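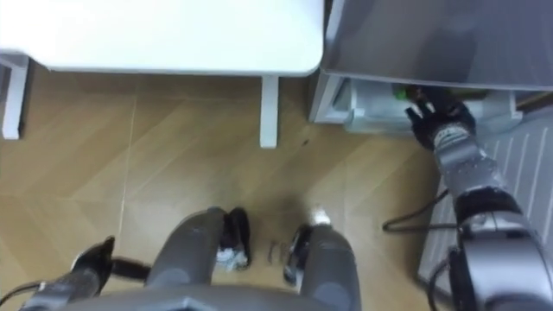

Attachment 1: bottom drawer pulled out, table corner on the left

Listero bottom drawer won't stay shut, bottles roll forward
Status: Open
Category: Drawers and runners
Store: Csonka

Hi! I bought the Listero from Csonka in February and mostly I love it, so please don't read this as an angry ticket (I've written a few of those in my life and this isn't one). The trouble is the bottom drawer, the pull-out bin that sits right under the big panel. I push it in, it goes all the way, I walk off, and when I come back it has crept out again. Sometimes it's just a finger's width. Sometimes it's far enough that I catch it with my foot on the way past the table, and my shins are getting tired of it.

I use that drawer for drinks and whatever produce doesn't fit higher up. Plastic bottles, the odd glass one, limes, a bag of carrots. The bottles go in lying down because they're too tall to stand, and I have a feeling that's part of it, but I tried plenty of things before writing in, so let me give you the whole log. I kept it on my phone and I'm typing it over more or less as it was, with the swearing taken out.

First try, 7:30 in the morning
Took everything out and pushed the drawer in empty. It stayed. I opened and closed it a bunch more times with nothing in it and it stayed every time. So I figured, great, fixed, and put everything back. By lunch it was sticking out again. Okay then.

Second try, same day after lunch
Weighed what goes in there, since your help page says the drawer has a load limit. The carrots come to 800 grams and everything together is 2,000 grams, scale and all my squinting included. That's well under what the page says, so I don't believe I'm overloading it. I also swapped the heavy things from the front to the back, which made it worse! With the weight at the back the front lip rides up a little when I slide it, and then there's a scrape on the left side I hadn't heard before.

Third try, next morning
Cleaned the runners. Pulled the drawer out completely, which took some wiggling, and found onion skin on the left one. A lot of onion skin. I don't even keep onions in there. Wiped both sides with a damp cloth, let them dry, put the drawer back in. Smoother for sure, and the scrape went away, but it still creeps out with the bottles in.

Fourth try, same morning
Turned the bottles sideways so they lie across the drawer, left to right. This was the first thing that really helped. With the bottles pointing front to back, every time somebody closes the drawer a bit hard they slide to the back, bump, and come forward again. Across, they roll, but a rolled-up dish towel behind them seems to stop that. It held all afternoon. Then I took one bottle out and the rest had room to move, and we were back where we started – drawer out, shin, ouch.

So now I had a suspicion that it was mostly the bottles, and I did a round with the bottles kept out of the drawer altogether. I parked the tea on the desk, way back in the corner where it wouldn't get knocked over.
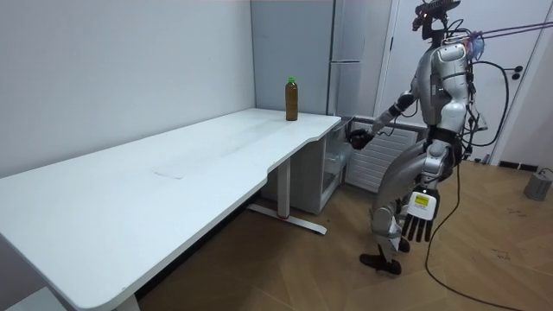

Attachment 2: desk top cleared, tea bottle parked at the back corner

Fifth try, evening and overnight
Drawer with carrots and limes only, no bottles. Stayed shut the whole night. I marked the position with a strip of tape on the side panel so I wouldn't be kidding myself, and in the morning the tape hadn't moved at all. I'll admit I was pretty pleased, and also a little annoyed, because I want my drinks in that drawer and the desk is where I write. It's got enough scuffs on it already without bottle rings.

Sixth try
Put one plastic bottle back, lying across, with the towel. Fine. Added a second one. Fine as long as I close it gently. Added the glass one and it started creeping. The glass bottle is by far the heaviest of the lot, and it's smooth all the way around, so off it goes. I've since moved it out and it lives on the table for now.

Seventh try
Checked whether the unit is standing level, which I probably should have done first (sorry). I don't own a proper level, so I used the one on my phone, laid flat inside the empty drawer. It leans forward a hair. There are 4 adjustable feet, and the front ones were screwed in all the way, which I'm guessing is how it came out of the box. I turned the front left foot out a bit and the drawer did get better. I can't get at the front right one properly because the floor mat is there and I'd have to shift the whole thing, and on my own I'm not going to. My back says no.

One more thing that may or may not matter. The table stands very close on the left. It's the Primaline one, 44 inches long, rounded corners, white, and I like it there because I can unload shopping straight from the tabletop into the drawer. There's enough clearance for the drawer to come out, and the table leg doesn't touch it. I moved the table away for a full day just to rule it out and the drawer crept exactly the same, so I moved it back.

My questions, then:

Is there supposed to be some kind of catch or click at the end when the drawer closes? Mine just stops. There's no click, no little tug at the end, nothing. The drawer above it has a tiny bump you can feel when it goes home, and the bottom one doesn't. If there's meant to be one, I think mine is missing or worn.

Do you sell a divider for the bottom drawer? I saw one in the Csonka catalog for the upper drawers, but it looks too narrow. I don't mind cutting something to fit if you tell me what's safe to use in there.

And how far out can I screw the front feet before it gets wobbly? I've got them on a hard floor and I'd rather ask than find out.

I'm home most afternoons if you want me to try something and report back. The short round plastic ones are the kind I'd most like to keep in the drawer.

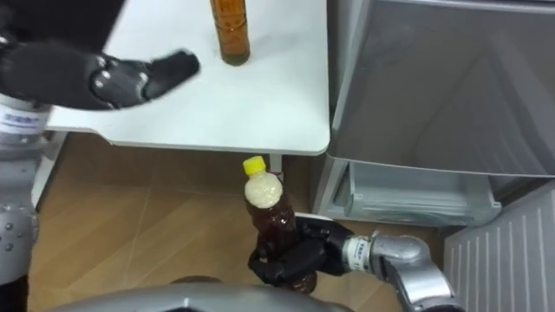
Flaltarine Support: Thanks for such a thorough log, the tape strip helped us a lot. Yes, the bottom drawer should have the same bump as the one above it. It comes from a small clip at the back of the left runner, and it can come loose when the drawer is pulled all the way out. Could you take the drawer out again and feel along the back of that runner? If there's an empty slot there, the clip is missing and we'll mail you one. On the feet, three full turns out is the most we recommend. A divider for the bottom drawer isn't in the range at the moment, but a strip of non-slip shelf liner on the drawer floor stops most bottles from rolling.

Reply from me, 4:15 in the afternoon

Found the slot! It's empty. I went through the vacuum bag, looked under the mat, and then felt around in the gap behind the drawer and came up with a small white plastic thing with one side snapped off, so I'm going to say that's the clip. Please do send a new one. Could you put two in the envelope? The right runner has a slot as well and I can't tell if that one's supposed to have anything in it.

Front left foot is at two turns now. Liner is on the shopping list, the glass bottle stays on the table until the clip gets here, and you can leave the ticket open.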